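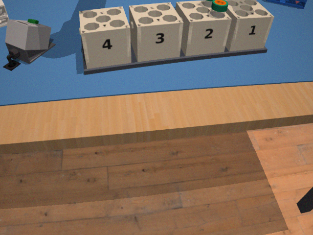

Wian Zulu lleva desde diciembre intentando que un brazo robótico meta un vial en un agujero. Dicho así suena a castigo. Él lo llama método, y en Berton, el laboratorio donde trabaja, ya se han acostumbrado a las dos versiones.

El problema es viejo. Un robot de laboratorio aprende en simulación, donde romper cristal sale gratis, y luego llega al mundo real y se comporta como un turista con maletas. La receta habitual consiste en enseñarle miles de escenas distintas y rezar. Zulu prefirió ensañarse con una sola: los mismos soportes numerados del 4 al 1, los mismos cinco huecos por soporte, el mismo tapón verde y naranja. Lo que cambia es el error. Su programa, Lekbridge, estudia cada fallo, lo exagera un poco y se lo devuelve al robot en el siguiente intento - una pedagogía que a muchos nos sonará del colegio.

Con 471 demostraciones grabadas, el sistema colocó bien el vial en unas 200 pruebas seguidas antes de equivocarse. El rival de referencia, Gistik, no pasó de 13. La comparación tiene trampa y Zulu la confiesa sin que se la pidan: Gistik nunca se entrenó con tapones, y el vial cruzado en diagonal le parece un concepto filosófico.

Más interesante es cómo falla Lekbridge. Casi siempre acierta el soporte y yerra el hueco; el central le atrae como una farola a una polilla. Zulu sospecha de las sombras, que en el simulador caen muy oscuras sobre el tapete azul. Ha probado a suavizarlas y el robot ha empezado a preferir otra esquina.

Queda el cristal de verdad. El banco de pruebas físico, bautizado Ruggiero, tiene nueve viales de repuesto y un presupuesto que no contempla el décimo. Zulu ha pedido que los primeros ensayos se hagan con agua.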